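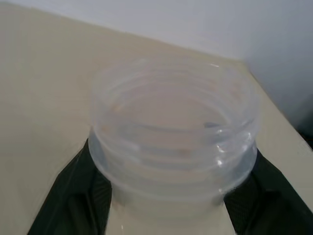

Section 4. Planning and Ordering a Gripper Cell

This section is for the person who sizes and orders the equipment. Complete it before opening Section 5 (Mounting). Parts ordered against an incomplete planning sheet are the most common source of returns on the Virkeo bench cell.

Revised 2020-02-25. Technical contact: Lakshmi Warrier, Killercombe office.

4.1 Before you start

Have the following on hand:

- The planning sheet (Form 427)
- A sample of every item the cell will handle, including lids if they are handled separately
- A caliper and a scale
- A dimensioned sketch of the bench, with walls and corners marked

Do not plan from catalog drawings. Thin plastic tubs and jars often differ from the drawing at the rim and at the ribs, and the finger opening is set from the widest point the fingers must pass.

4.2 Sizing the fingers

1. Measure each item at the height where it will be gripped. Enter the largest and smallest values in column A.

2. Measure the widest point of each item at any height. Enter it in column B. If column B is larger than the finger opening, the arm must approach from above with the fingers already below the rim line, or a wider finger set must be ordered.

3. Weigh each item empty and full. Enter both. A cell that only moves empty containers can use the light finger set.

4. Note the wall type: rigid, ribbed or soft. For soft or ribbed walls, select textured pads. Smooth pads need a higher closing force to hold the same weight, and thin walls will bow under it.

5. Count the pad sets. Pads are wear parts. Order 4 sets per gripper for the first year and enter them on the consumables line, not the equipment line.

Note: Adora pads and Chettiar pads use the same screw pattern but differ in thickness. Do not mix them on one gripper. If you change supplier, repeat step 2.

CAUTION: Do not raise the closing force to make up for worn pads. Clear containers can crack along a rib without any change the operator would notice.

4.3 Camera and lighting

6. Decide whether the cell needs a wrist camera. It is required if items arrive in different positions and optional if they sit in a fixed nest.

7. If any item is clear or translucent, mark box C. Clear plastic takes on the color of the bench behind it, and curved ribs throw back small bright spots that the vision software can read as edges. Box C adds a diffuser panel to the quote.

8. Choose a matte bench surface. Glossy laminate doubles the reflections. If the existing bench is glossy, budget for a mat.

9. Run the sample test with the lights that will be used in production. Results taken under other lighting are not accepted for the vision warranty.

Note: The camera sees only part of a container once it is between the fingers. If the base must be checked for cracks or labels, plan a second, fixed camera. It cannot be added later without a new controller license.

4.4 Bench space

10. Mark the reach circle on the sketch. Keep the pick area clear of the bench edge. A round item that slips near an edge is lost to the floor and stops the cycle.

11. Mark all walls inside the reach circle. The wrist needs room to turn when picking next to a wall or into a corner. If the room is tight, move the pick area before considering a longer arm - the longer arm needs a heavier base plate and a different bench.

12. Route the cables on the side away from the operator. Enter the cable length with slack for a full wrist turn.

4.5 Budget lines

Use separate lines for each of these:

- Arm, base plate and controller
- Gripper and finger sets
- Camera, diffuser and mount
- Pads and other wear parts
- Bench changes
- Installation and training
- Spare gripper (recommended where the cell runs more than one shift)

Lead time for the arm and controller is 9 weeks from a signed order. Finger sets ship separately. Orders meant for a September start should include the finger sets on the first purchase order, as special widths are cut in batches.

CAUTION: Do not release payment for installation until the sample test in step 9 has been signed by both parties. Keep the samples used in the test, labeled, until final acceptance.

Send the finished sheet and the bench sketch to the Killercombe office. Continue with Section 5 once the order confirmation has been received.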